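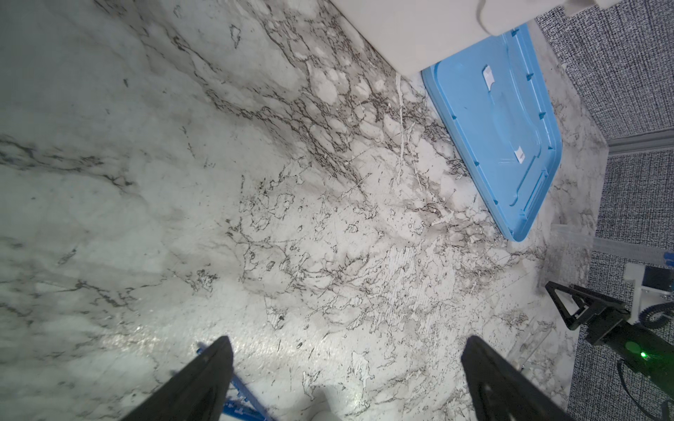

# bench-tidy notes

Data card and general grumbles for the bench tidying set. Written by Ximena Fuentealba, with corrections from Gervasio Bustos where he caught me being unfair. Where he only thought I was being unfair, I left it in.

The set covers small lab things on a marble-patterned top: a white storage bin, a light blue lid, clear tubes with blue caps, blue tweezers, a little white cup and a clear rack. The task is putting them away or setting them out. If you came for chemistry, there is none.

## What's in the set

- 949 short episodes
- 22 written instructions, several of which mean the same thing (see Wording)
- one `layout.csv` with the starting layout of each episode
- one `outcome.csv`, which you should read with suspicion

The release is called Grodcombe after the folder it started in. Hacer Sönmez wanted something more descriptive and I said the old name was already in 29 scripts. It still is.

## The bin and its lid

Most tidying schemes for small lab bits assume that a bin with a lid is better than a bin without one. I am not convinced. A lid has to go somewhere while you work, and on a small bench the somewhere is usually the place you wanted for the rack. We logged the lid as an object in its own right, with four allowed states: `on`, `off_flat`, `off_leaning`, `off_other`.
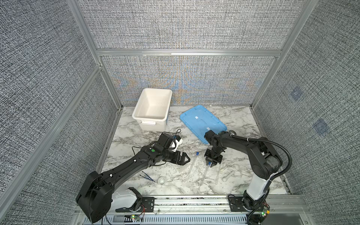
*Bin open and empty, lid flat on the table to its right.*

`off_flat` is stricter than people expect. If any part of the lid sits on or under something else, it goes in as `off_leaning`, even when the slope is tiny. The first round of labels mixed the two freely. Rocío Gaete went back over 200 episodes and changed a fair number of them, and I would still not build anything that depends on the difference.

The bin is always `bin_white`. Don't trust the field `bin_full`. It was filled in by eye, and one person's full is another person's room for a pair of tweezers.

## Tubes and rack

The rack is clear, the tubes are clear and the top has veins running all over it. I said at the start this was a silly combination and I'm saying it again in writing. Blue caps are the only reason anyone can label the tubes at a reasonable speed.

Rules we settled on:

1. A tube is located by its cap. If you can't see the cap, mark the tube `hidden`, even if you think you can make out the body.
2. `in_rack` needs a visible hole or edge near the tube. "It looks like it's standing up" is not enough.
3. If you are unsure, use `tube_unsure`. It exists so you can use it.
4. Don't guess at the number of tubes from the instruction. The instruction describes what was wanted.
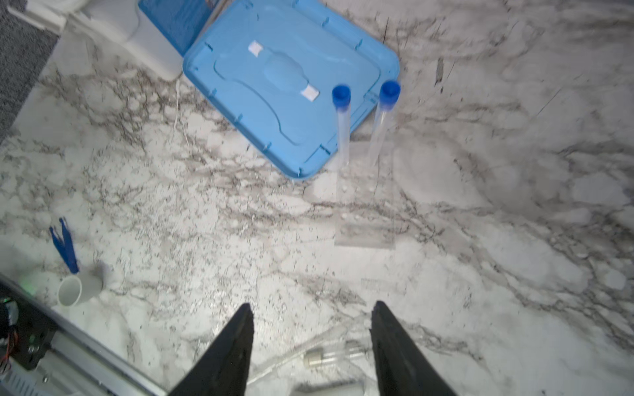
*Two blue-capped tubes by the lid. Labelled `tube_unsure` for the rack under rule 2, after some argument.*

Gervasio thinks rule 2 throws away good labels. He may be right. I'd like to see the labels he would keep before agreeing, and he has been promising me that list since March.

## Cup and tweezers

These two cause more trouble than their size deserves. The cup can be upright, tipped or on its side, and from a low angle tipped and on its side look much the same. We kept `cup_upright` and `cup_not_upright` and dropped the rest. Anyone who wants finer states is welcome to add them and then explain them to the next labeller.

Tweezers have a direction field, `tips_towards`, with eight compass-style values relative to the table. It is fine when they lie flat. When they are propped on the cup the value means very little, so filter on `tweezers_flat = yes` before using it.
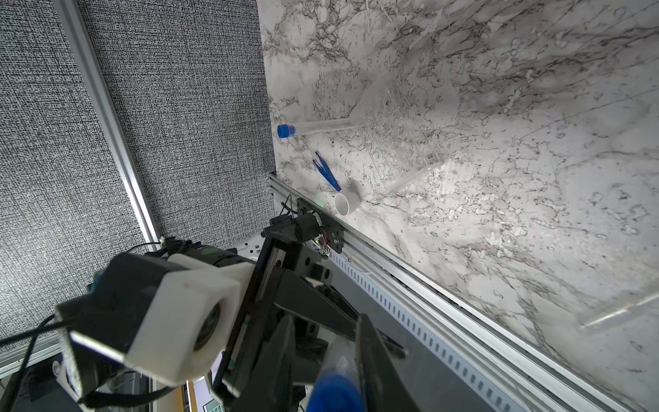 *Tube lying down, tweezers flat, cup upright. All three fields apply.*

Early instructions asked for the tweezers to go "next to" the cup. Next to how closely? Some labellers accepted anything on the same half of the table and some wanted them touching. The later wording says "within a cup's width", and only episodes using that wording should be scored on it.

## Wording

The 22 instructions were written by three people over too long a period. Known problems:

- "Tidy the table" and "clear the table" are treated as different tasks. They shouldn't be. Merge them.
- "Put the lid back" never says on what. Assume the bin.
- "Sort the tubes" has no sorting order at all – I have no idea what we were thinking.
- "Leave the cup" was meant as "don't move the cup". At least one labeller read it as "put the cup down and leave it there".
- "Set out for the morning" means rack in front, tweezers on the left, cup behind the tweezers. That definition lived on a sticky note for most of the project, so earlier episodes may follow somebody's memory of it.

## About `outcome.csv`

The values are `done`, `partly` and `not_done`. Ximena Quiroga did the first pass and I did the second. We disagreed mostly over `partly`, which had been used for everything from a crooked lid to a task hardly started. Where we still disagreed, both votes are in the file and the `final` column is blank. Please don't fill the blanks with a majority vote. There are two of us.

A high share of `done` doesn't show that a layout is a good way to keep a bench. We picked easy layouts first. I mention it because the Pruden summary slides drew exactly that conclusion and I have been asked about it twice.

## Splits

`train` and `check` are divided by starting layout, so the same layout never turns up in both. Layouts that differ only in which way the lid is turned count as the same. An older copy on the Nikasby share was split at random and should be thrown away. If your scores look wonderful, see which copy you've got.

## Not covered

- labels on tubes, or anything written by hand
- liquids
- drawers, shelves or stacking bins
- whether any of this saves time for a person at a bench, which was the original question

## To do

- [ ] merge tidy/clear
- [ ] retire `bin_full`
- [ ] second look at `off_leaning`
- [x] remove duplicate rows in `layout.csv`
- [ ] Gervasio's list for rule 2
- [ ] ask Hacer whether the Mkhize labels used our cup states or their own

Corrections go in the tracker with the episode number and the field name. "Some of the lids look wrong" has already been filed, and I know.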